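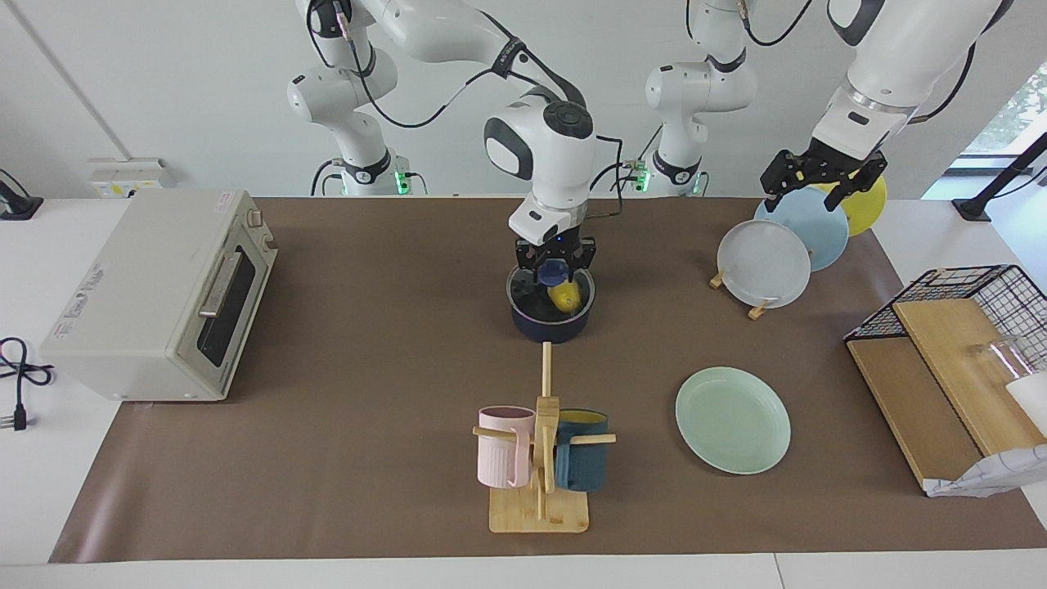
Fernanda Moreira wants to know why we spend a whole session on putting plates and pots away when everyone in the room has been doing it since they were kids. Fair enough! My answer is that we've all been doing it, and most of us have a cupboard at home we're scared to open.

So, session 2 of Kitchen Order, room 314. Bring these notes back in September, I'm not printing them twice.

Plates first. I'm a big fan of standing them on edge, in a rack or between a couple of little wooden supports. You can pull out the yellow one without lifting the blue one (in a stack it's always the bottom plate you want). Kwan-ho asked about chipping. Leave a finger of space if you've got it, and put the heavy ones where you can reach them without stretching.

Pots next. Look inside before you put one away. I once shelved a saucepan with half an onion in it and found it a week later, by smell. Lids get their own spot, and glass ones shouldn't go under anything.

Mugs I hang. A wooden mug tree takes up hardly any counter, and you can see the colors, so people grab their own. Fruit goes on a plate where you'll notice it, lemons especially. 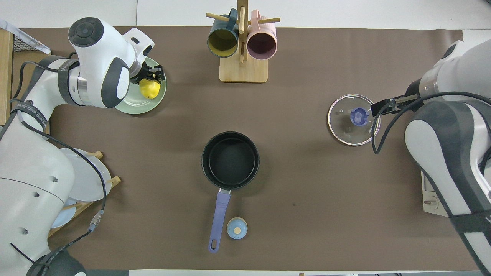
For next time

Empty one cupboard at home, just one, and write down what you put back and where. Su-chen has the sign-up sheet for the pantry session.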